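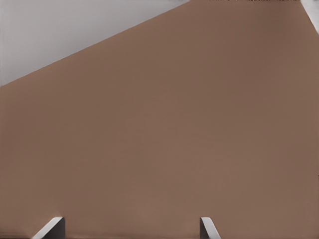
Slide 2: Why the board fails before the box does

Start with stacking strength. Box compression values on a spec sheet come from a lab test at controlled humidity, with new board and square corners. Warehouse loads differ on all three. Say this slowly, the purchasing people will want it.

Define creep: slow deformation under a constant load. A carton that passes a short compression test can still give way in storage at well under its rated value.

Slide 3: Humidity

Corrugated board takes up moisture from the air and loses stiffness as it does. Flutes soften first, liners follow. Mention the Obura depot, where the bottom layer was replaced 11 times between May and the end of the season. Same carton, same supplier as Biren. Biren has a dry hall.

Do not go into adhesives. If asked, refer to the Faserska handout, page 8.

Slide 4: Pallet pattern

Column stacking puts corner over corner, and corners carry most of the load. Interlocked patterns hold together better in transit but give up strength. Overhang is worse than either. At Genunbridge we allow none.

Pause for questions on stretch wrap.

Slide 5: Storage time

Show the curve. Point to the 40-day mark and read the value off the axis. The steep part is at the left, so the first days matter more than people expect. Reused pallets with missing deck boards move the whole curve down.

Slide 6: What to ask a supplier

Test method and conditioning. Flute type. Board grade after printing, as heavy print coverage crushes flutes. Date of manufacture on the bundle.

If time is short, skip slide 5 and go straight here. Leave 2 minutes for the sign-up sheet.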